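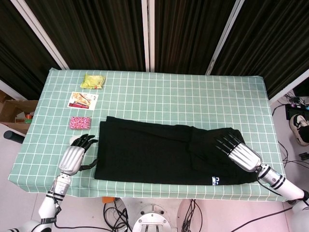 About the Closirby House Trust

The Closirby House Trust is an independent nonprofit organization responsible for the care of Closirby House, its outbuildings and the surrounding park. The Trust keeps the property open to visitors, maintains its collections and archive, and provides teaching for schools and adult learners.

History of the House

The oldest part of Closirby is the east range, built as a farmhouse for the Halta family. It was enlarged twice by later generations, first with the long gallery and then with the stone front that faces the park. The Haltas sold the estate to a shipping merchant named Bhattacharjee, who added the library and the glasshouse and laid out the lime walk. His descendants lived at Closirby until the cost of repairing the roof led them to offer the house for public use.

The Trust was established to receive that gift. Its founding deed requires that the house and park be kept together as a single property, that the library remain in the room for which it was made, and that the grounds be open to local residents without charge. These terms still govern the work of the Trust.

The Collections

The inventory of the house lists 2809 objects, including furniture, paintings, ceramics, household linen and estate tools. Most came with the building. Others have been returned by families whose relatives bought them at the sale of contents that followed the closing of the west wing.

The library holds 1368 bound volumes, along with the estate account books and a series of garden plans drawn for the merchant's widow. The plans are fragile and are shown in February only, when light levels in the gallery are at their lowest. Copies may be consulted throughout the year in the reading room.

Governance

The Trust is governed by a board of nine trustees, who serve terms of three years and may be reappointed once. The chair of the board is Rezaul Liyanage, an architect with long experience in the repair of historic masonry. Daily management is the responsibility of the director, Faisal Bangash, who joined the Trust as keeper of the archive and was later appointed to his present position.

The board meets quarterly. Minutes are available on written request to the estate office.

Conservation

Work on the building follows a conservation plan that is reviewed every five years. The current plan gives priority to the gallery windows, the drainage of the inner courtyard and the plaster ceiling of the library. Original material is repaired in place wherever possible - replacement is approved only after a survey by the Trust's own advisers.

The Zemier Room, on the ground floor of the east range, is named for the family that paid for its restoration. It is used for lectures and meetings and seats 90 people.

Learning

School groups of up to 30 pupils are received on weekday mornings during the school year. Sessions cover the history of the estate, life in a large household, and the reading of old maps and documents. Teachers are asked to contact the estate office before making travel arrangements.

Adult courses are offered in local history, bookbinding and the care of family papers. No previous study is required.

Visiting and Contact

The park is open daily from dawn to dusk. The house is shown by guided tour, and hours vary by season. Questions about tours, research visits and use of the Zemier Room should be addressed to the estate office at Closirby House.

Page last reviewed: Thursday, January 4, 2024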